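Hoja de consejos del área de material — lavado, secado y reparación de equipaciones

La presente hoja reúne las recomendaciones del Club de Rugby Partanen para el cuidado doméstico de la ropa y el calzado de juego. Se dirige a los jugadores, a sus familias y a los responsables de equipo, y sustituye a las indicaciones repartidas en junio, que deben retirarse de los vestuarios de Hullgate y Bundville.
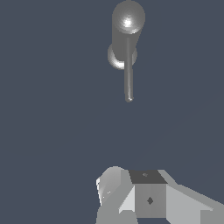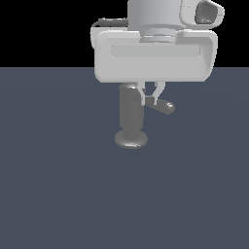

*Dos imágenes generadas por ordenador, con piezas en tonos grises.*

## 1. Antes del lavado

Las prendas no deben permanecer en la bolsa de deporte de un día para otro. Quien no pueda lavarlas al llegar a casa las extenderá en un lugar ventilado, separadas entre sí y vueltas del revés. El barro se retira en seco: se deja endurecer, se desprende con la mano o con un cepillo de cerdas suaves y solo entonces se moja el tejido. Frotar el barro húmedo lo introduce en la trama y obliga a repetir el lavado.

Conviene revisar los bolsillos del pantalón, vaciar las medias de hierba y cerrar todas las cremalleras. Los restos de esparadrapo se despegan antes de mojar la prenda. Si el adhesivo ha quedado adherido, se aplica una gota de aceite de cocina con un paño, se espera unos minutos y se lava la zona con jabón para vajilla.

## 2. Manchas frecuentes

**Sangre.** Se enjuaga por el reverso con agua fría hasta que salga clara. No se utilizará agua caliente en ningún caso, pues fija la mancha. Si persiste, se frota con jabón de tocador y se vuelve a enjuagar.

**Hierba.** Se humedece la zona con una mezcla a partes iguales de vinagre blanco y agua, se deja actuar y se cepilla en el sentido del tejido. La lejía queda excluida, también en las prendas blancas, porque amarillea el poliéster y debilita las costuras. Tampoco deben combinarse lejía y vinagre en un mismo recipiente: la mezcla desprende gases tóxicos.

**Vaselina y pomadas.** Se cubren con polvos de talco, se retira el exceso con una cuchara y se trata el resto con jabón para vajilla sin diluir.

**Pintura de las líneas del campo.** Se deja secar y se raspa con el canto de una tarjeta vieja. Lo que quede suele ceder en el lavado ordinario. Los responsables de equipo que observen manchas persistentes de este tipo lo comunicarán a Lauri Valtonen, encargado del campo de Bundville, con indicación de la zona del terreno en que se produjeron.

## 3. Lavado

Las camisetas de competición se lavan del revés, a 30 grados, con un programa para sintéticos y centrifugado corto. El tambor no debe cargarse más allá de dos tercios. Un juego completo de camisetas se reparte, por tanto, en 2 coladas, y nunca se mezcla con toallas, que sueltan pelusa sobre los números estampados.

El suavizante está desaconsejado. Recubre la fibra, reduce su capacidad para evacuar el sudor y acaba reteniendo el mal olor. Medio vaso de vinagre blanco añadido al enjuague, de manera ocasional, cumple mejor esa función, siempre que el fabricante de la lavadora no indique lo contrario. La dosis de detergente será la señalada en el envase para suciedad normal — un exceso de espuma dificulta el aclarado y deja cercos en las prendas oscuras.

Los cascos, hombreras y demás protecciones blandas se lavan a mano con agua tibia y jabón neutro. Se presionan con una toalla, sin retorcerlos.

## 4. Secado y planchado

- Las camisetas se tienden por el bajo, a la sombra y en posición invertida.
- Las medias se cuelgan por la puntera para que el elástico no ceda.
- La secadora no se empleará con prendas estampadas ni con protecciones.
- Los números y escudos no se planchan directamente. De ser necesario, se interpone un paño de algodón y se plancha por el reverso, a temperatura baja y sin vapor.

En el vestuario de Hullgate, las cuerdas del cuarto de secado están disponibles para los equipos de categorías inferiores. El material debe recogerse al día siguiente; el que no se recoja pasará al armario 12.

## 5. Botas

Terminado el entrenamiento, se golpean las suelas una contra otra en el exterior y se limpia el resto con cepillo y agua fría. No deben introducirse en la lavadora ni sumergirse. Se extraen las plantillas y los cordones, que se lavan aparte, y se rellena el interior con papel de periódico, renovándolo cuando esté empapado. Nunca se colocarán sobre un radiador o junto a una estufa: el calor directo agrieta el cuero y despega la suela.

Las botas de piel admiten una capa fina de grasa de caballo una vez secas. Las sintéticas se repasan con un paño húmedo. Para los tacos de aluminio, una pizca de grasa en la rosca evita que se agarroten. Si alguno presenta aristas o rebabas, se sustituye; no se lima. El árbitro puede impedir la participación de quien lleve tacos cortantes.

El olor se atenúa espolvoreando bicarbonato en el interior por la noche y sacudiéndolo bien por la mañana.

## 6. Pequeñas reparaciones

Los descosidos del cuello y de la manga se cosen el mismo día en que se detectan, con hilo de poliéster y aguja de punta redonda. El hilo de algodón se rompe antes que el tejido y no resulta adecuado. Se recomienda el pespunte, comenzando un par de centímetros antes de la abertura y rematando otro tanto después.

Los desgarros en el cuerpo de la camiseta no deben repararse en casa. Se entregan en una bolsa con el nombre del equipo a Lempi Hirvonen, en el almacén de material, de 16 a 18 horas. El hilo del color oficial figura en el inventario con la referencia 1204 y puede solicitarse allí mismo, en bobina pequeña.

## 7. Almacenamiento al final de la temporada

Las equipaciones se guardan limpias, completamente secas y dobladas por las costuras laterales, con una hoja de papel de seda entre los números para que no se peguen. Se evitarán las bolsas de plástico cerradas. Los balones se conservan con algo menos de presión que la de juego, lejos de ventanas y calderas.

Las bolsas Pultano del club se devuelven vacías y con las cremalleras abiertas.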